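The first thing I was told at the workshop in Reltberg was to mind the cables. The second was that I'd picked a good evening, as the project they call Stilel had finally gotten to the part where two robot arms plug connectors into a circuit board.

I'd come to talk to one of the builders, who asked me to leave names out ("it's a club thing, we all broke it at some point") and who talks faster than I can write. So, why circuit boards?

"I hate plugging in connectors! I've got big thumbs. You get the plug almost straight, and almost is no good at all."

The work had begun in May, with one arm and a lot of tape. The second one came later, and with it most of the arguments. I asked how many tries they'd logged so far and got the answer right away: 261. And how many of those went well? There was a pause. "About 90. Put that in, I don't mind. In the first week it was 3."

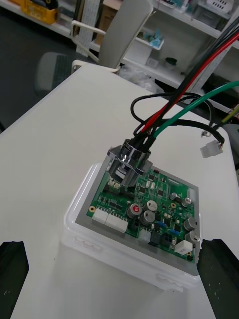 The board in its clear tray, with the wiring running up from the chrome connector.

What gives them the most grief is the wire, my host told me. A board stays where you put it, but a cable has opinions (I'm quoting). "It's springy. You set the plug down facing one way, you let go, and it rolls over. Then the arm comes in for it and grabs it sideways, and everybody groans."

I wondered if they'd thought of stiffer cable. They had, and there'd been a whole evening on it, and I got to hear about that evening in some detail. The short version is that they went back to the ordinary stuff. 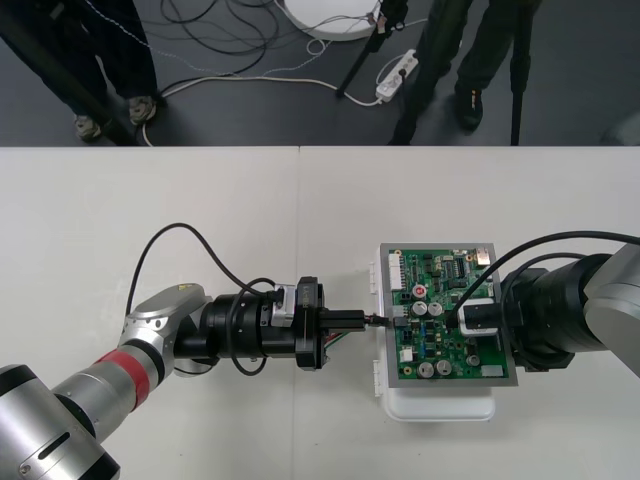
Eltus Shared Workshop | Robotics Group

With both arms on one board, the big worry is a collision. "They don't know about each other the way you'd think. We tell each one where it's allowed to be, and we keep a hand near the stop button." Has it ever been needed? "Oh yes. 18 times. I keep a list on the wall!"

We got onto what comes next, and I heard plenty about softer fingertips, which are still at the sketching stage. I also asked if I could have a go at plugging one in by hand. It took me two tries and I pinched my thumb.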